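August, late, kitchen smells of toast, should be asleep

Spent the whole evening on the old Dell again. Coffee first, then the computer, then no dinner to speak of. Side panel off, tower on its side, and me going through it in my head, what stays and what goes. Bonmont wants the list by the end of the month and I have written about half of it, on the back of an envelope.

The blue drive carriers are the bit I like. Whoever thought of those had changed a drive in a hurry at least once. Squeeze the tabs, pull, done, no screwdriver. Wish the rest was like that. The cables are a mess, red and black and yellow all heading for the same gap, and I still get the SATA ones mixed up with each other. 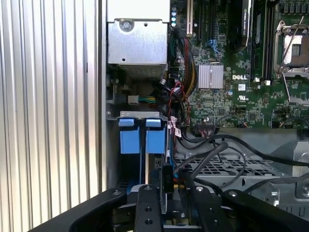

Filed under: Old Machines, Bench Notes

Things to do, not in order:
label the cables BEFORE unplugging, masking tape is fine
find the small magnetic screwdriver (top drawer? Zohreh's car?)
note which slot each memory stick came from
ask Salent if they take bare boards or only whole machines
new jar for screws, the old one has a cracked lid and I cut my thumb on it agian

Last one I did for them was in the spring and I didn't write anything down and paid for it. Had 8 screws left over at the end, all different. Put them in a cup. Somebody washed the cup.

So this time slow. Ribbon cable first, the flat ones hate being pulled at an angle, straight up or not at all. Then the little front panel leads, and those want a drawing, I don't trust myself with the little colored wires. Then the thin SATA ones. Memory last out of the easy stuff, clips back both ends, hold by the edges. I know all this. Writing it down because at eleven at night I stop knowing it.

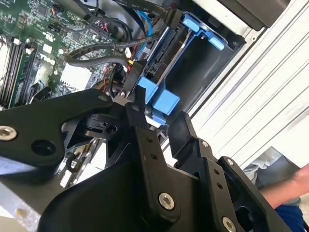

Zohreh Khosravi thinks I should quit fussing with it and sell the lot for parts. Her words were that a case that old is worth more as a doorstop, and that the drives are the only thing anyone at Salent will ask me about. She may be right. She was right about the printer. But I told her I'd put in the time already and I want to see it through, and she said fine, but don't call her about thermal paste at midnight again.

Did not call her. Looked it up. Old paste comes off with alcohol and a coffee filter, no lint. Took me longer to find the coffee filters.

Checked prices after that, bad idea, lost an hour. Somebody on the Nalton board wants 94 for a used power supply, plus shipping!! I'd pay half. The silver one in this case is staying put unless it fails the tester. Don't want to open that up, ever. Whole unit out or leave it alone.

Socket worries me more. All those bare pins, and me with my sleeves. Rolled them up. Must find the plastic cap, it was in a bag with the spare jumpers, the bag was in the box marked Mandagi, and the box is, I don't know, under the stairs probly. Do that tomorrow before anything else gets moved.

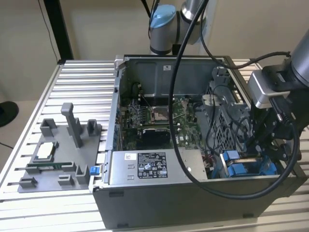

Can the drives be wiped before the rest comes apart? They can, and it's easier that way, with the power supply and board still in and everything plugged up as it was, but once the processor is out you need another machine or a USB dock to do it.

So, dock. Genji Minami has one. Texted him, he says come by any time after six and bring back his drill. I forgot I had his drill. Where is his drill.

Also to remember: the drives go in a separate bag with a note on it, name and date, nothing loose in the bottom of the box. Bonmont was firm on that. And wipe the dust out of the heatsink fins, soft brush, no vacuum. Got a paintbrush for it from the hardware place and it sheds, so that's one more thing to buy.

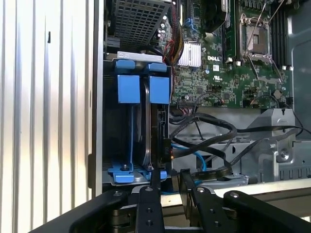
The Dell with the side off, drive still in its blue rails.

Back hurts. Bench is too low or I'm too tall for it, could put blocks under the legs, keep saying that. Envelope list goes on the fridge so I don't lose it. Genji after six, drill, dock, cap for the socket. Milk. Bed now.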